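**Clustside produce recall widened to second packing line**

Dec 22, 2018 - Fruit distributor Zolton has extended its recall of bagged apples to cover a second packing line at its Clustside facility, bringing the total to 2,324 cases. The original notice covered 2,000 cases from the first line.

The recall follows a routine surface test that returned a positive result for listeria on a conveyor shared by the two lines. No illnesses have been reported. Affected bags carry a lot code ending in 91, printed on the closure tag. Loose apples and bananas shipped from the same building are handled in a separate room and are not part of the recall.

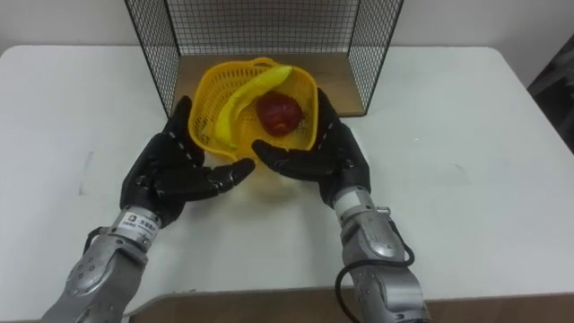

*An apple and a banana in a yellow plastic basket. Loose fruit is not covered by the notice.*

Divya Thevar, food safety manager at Zolton, said the conveyor was taken out of service the same day and its belt replaced. "The second line had clean results, but it draws from the same wash tank," Thevar said. "We could not separate the lots on paper, so we pulled them."

Most of the cases went to Kanagaratnam grocery stores, with the remainder sold through Mondex, a wholesale buyer that supplies restaurants and school kitchens. Both companies have removed the product from sale. Mondex is contacting its accounts by phone.

Customers who have the bags at home should not eat the fruit or cook with it. Stores will give a refund on return of the closure tag - a receipt is not required. Refrigerator drawers that held the bags should be washed with hot, soapy water and dried before reuse.

The wash tank was last inspected in August. Packing on both lines will stay suspended until two further rounds of surface tests come back negative.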